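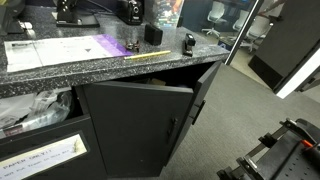 Zonley Counter Station with Paper Bin

A work counter and recycling point in one unit, for front desks, copy rooms and shared offices. The top is dark gray granite pattern with white and light gray speckles, and the thick front edge has the same finish. The front corner is rounded. The base is black.

Storage

One side of the base holds an open bin compartment. The other side is a cupboard with a black hinged door and a vertical bar handle. Printer paper, spare staples and folded boxes can go in the cupboard and leave the counter clear for a monitor, a stapler and a pencil sharpener.

Bin label

The panel under the bin takes a framed label. Order it blank or with your own wording, up to two lines. "PAPER ONLY!!" on the first line can be read while standing. Plastic bags and packaging fill the compartment fast and should have a bin of their own — see the Pundale pull-out, sold separately.

Sizes and ordering

Base width: 55 inches
Bin opening: 14 inches
Label: 8 inches wide
Delivery: about 12 working days

The top and base ship in separate cartons. Two people are needed to lift the top. Left-hand and right-hand versions cost the same, so please state which one you want when you order.

Care

Wipe the top with a damp cloth and mild soap. Do not use scouring pads. Check the hinge screws every September and tighten them if the door has dropped.

Replacement handles, hinges and label frames are kept in stock at Vekosbridge. For parts, write to Annapurna Sastry. For quotes on more than one unit, write to Gopinath Lobo.

Page updated 9 February 2025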